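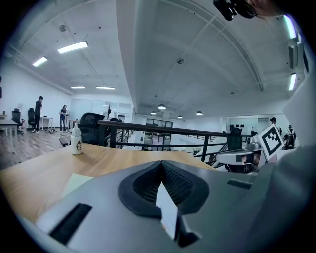
*White nozzle-cap bottle on a light wooden tabletop.*

# Duritia record copying service: frequently asked questions

These answers apply to paper records held at the Irnel and Montoya stores. Questions on digital records go to the Grulilo desk.

## Requests

**Who can request a copy?**

Any tenant or former tenant named on the file. A third party needs a signed letter of consent from the tenant, and the letter must give the file number. Consent letters are kept for one year and then destroyed.

**Where do I find the file number?**

On the top right of any letter we have sent you. Older letters carry a four-figure number with no prefix. Add M for Montoya or I for Irnel, according to the office that wrote to you. If both offices wrote to you, quote both numbers.

**How long does a request take?**

Ten working days from receipt of a complete form. Requests received after 3 pm are dated the next working day. Files stored off site are brought in on a Tuesday only, so a request for one of these may take a further week.

## Copies and paper

**At what resolution are pages scanned?**

Text pages are scanned at 300 dpi in greyscale. Plans, photographs and pages with faint pencil are scanned at 600 dpi in colour. You can ask for the higher setting on any page, but the file size will rise accordingly.

**Is there a page limit?**

A single request may cover up to 66 pages. Longer files are split into parts and each part is charged as a separate request. The largest file held at Irnel has 1,158 pages and is available for viewing in person only.

**Are staples and treasury tags removed?**

Staples are removed before scanning and are not replaced. Treasury tags are removed and put back in the same holes. Bound volumes are not taken apart – they are scanned open on a cradle, and text close to the spine may be distorted.
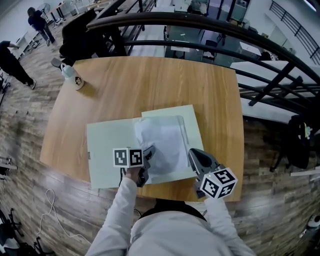 **What order are the pages in?**

The order in which they were found. We do not sort by date, even where the order is plainly wrong, as the sequence may be evidence of how the file was used. A list of dates can be supplied on request.

**Are blank pages included?**

Blank backs are left out unless they carry a stamp, a mark or show-through that affects the reading of the front. Blank sheets between sections are included.

## Problems

**A page is missing from my copy. What should I do?**

Check the cover sheet first. Pages withheld under the privacy rules are listed there by number. If the page is not listed, write to Ningsih Osman at the Irnel office within 30 days and the file will be checked again free of charge.

**Can I dispute a withheld page?**

Yes. Disputes are read by Ambros Riedl, who takes no part in the first decision. State the page number and the reason you need it.

**Why does the index stop at 2,948?**

Numbering was restarted when the two stores were merged. Files after that point use the prefixed series.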